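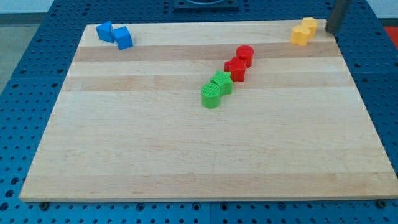 Blocos coloridos sobre uma prancha de madeira, agrupados por cor

A Skurkora vai abrir em outubro uma sala de jogos de encaixe e classificação no primeiro andar da antiga loja Ratier. O espaço destina-se a crianças a partir dos 2 anos e terá 27 lugares por sessão.

O acervo soma 121 conjuntos, entre eles blocos azuis, vermelhos, verdes e amarelos em forma de cubo, cilindro, estrela e triângulo. Nas primeiras semanas, as atividades serão dedicadas à separação por cor – a separação por forma fica para a etapa seguinte.

"As crianças escolhem por onde começar e o adulto acompanha", afirmou Telmo Soler, responsável pela programação. As sessões da manhã ficarão a cargo da educadora Hamdia Mekonnen.

A entrada é gratuita, mediante inscrição no balcão da Skurkora. As crianças devem estar acompanhadas por um adulto durante toda a sessão.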